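Why Do We Sort Fruit Before It Goes in the Bowl?

Reading time: 4 minutes

A fruit bowl looks like a simple thing. You buy fruit, you put it in the bowl, and you eat it. But fruit keeps changing after it is picked, and different kinds change in different ways. If you know a little about this, your fruit will taste better and less of it will end up in the trash.

Is fruit still alive?

In a way, yes. An apple that has been picked still takes in oxygen and gives off a little heat and water. Scientists call this respiration. The apple is slowly using up the sugar it stored while it hung on the tree.

Some fruits also get riper after picking. Avocados, bananas, pears and peaches do this. Other fruits stop ripening once they leave the plant. Grapes are one of these. A sour grape will stay sour, even if you wait a week.

The gas you can't see

Many ripening fruits give off a gas called ethylene (say it like this: ETH-uh-leen). You can't see it, and there is too little of it in a kitchen to smell. It works like a message. When ethylene reaches a fruit that can ripen, that fruit starts to soften.

Apples give off a lot of ethylene. A hard avocado in a paper bag with an apple will usually be ready sooner than a hard avocado left alone. The bag holds the gas in.

Lay it out first

Before you fill a bowl, spread the fruit on the table so you can look at each piece. Pick it up and turn it over. Check for soft brown spots, split skin and mold. One moldy grape can spoil the ones touching it, so take it out.

Avocados are harder to judge. Many kinds turn from green to nearly black as they ripen, but color can fool you. Hold the avocado in your palm and squeeze very gently. If it gives a little, it is ready. If it feels like a rock, it needs more time.

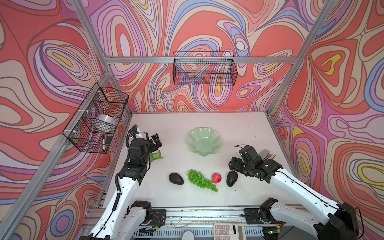 What goes where?

Avocados: Keep hard ones on the counter. Move ripe ones to the refrigerator, where they will last a few more days.

Grapes: Keep them in the refrigerator and leave them on the stem. Wash them just before you eat them, as damp grapes grow mold faster.

Apples: A few days in a bowl is fine. For longer than that, use the refrigerator.

Heavy fruit goes in the bowl first. Grapes go on top if you plan to eat them that day. A wide bowl is better than a deep one, because the fruit at the bottom doesn't get squashed.

Try it at home

You need two hard avocados, one apple and one paper bag. Put one avocado in the bag with the apple and fold the top down. Leave the other avocado on the counter nearby. Squeeze both gently every morning and write down how they feel.

Kiều Hoàng's class tried this in November. Their room was kept at 20 degrees Celsius. The avocado in the bag was soft two days before the other one. Thư Kim's avocado went brown inside because she forgot it over a long weekend.

Words to know

Ethylene: a gas that helps some fruits ripen.
Respiration: how living things use oxygen to get energy from sugar.
Ripe: ready to eat.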